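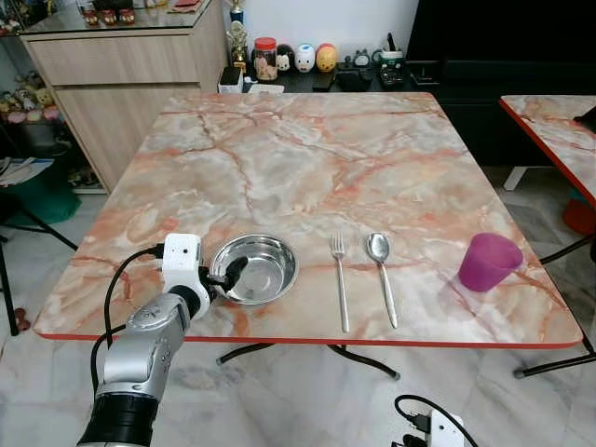
Chapter 2. When the Table Gets Set Without You

Start with the work, then the machine. A bowl, a fork, a spoon, a cup. The arm has a finger on the rim of the steel bowl and the rest of the row stands off to the right. Small job. Somebody was paid to do it.

The case in this chapter is Vikcombe, a staff canteen run by Jugah. Before: 186 places laid by hand, every shift. After: two arms from Prukon on the laying, people on everything else. Headcount the same at first. Hours not the same, and thats where the arguments began.

What changed, from the shift notes:

Early start moved from 5 a.m. to 6. Popular with some, but less pay at the end of the week.
Table staff became "minders". New word, same grade.
Dropped spoons now logged. 896 entries by December.
Talk. Less of it, becuase minders stand apart.

Deder, the firm that did the training, promised 100 percent of staff a place on the course. Most went. Few were asked what they wanted from it.

Keep two questions in mind as you read. Who picks which tasks go to the arm? And who gets the time that's saved? Section 2.1 takes the first one, beginning with the old rota.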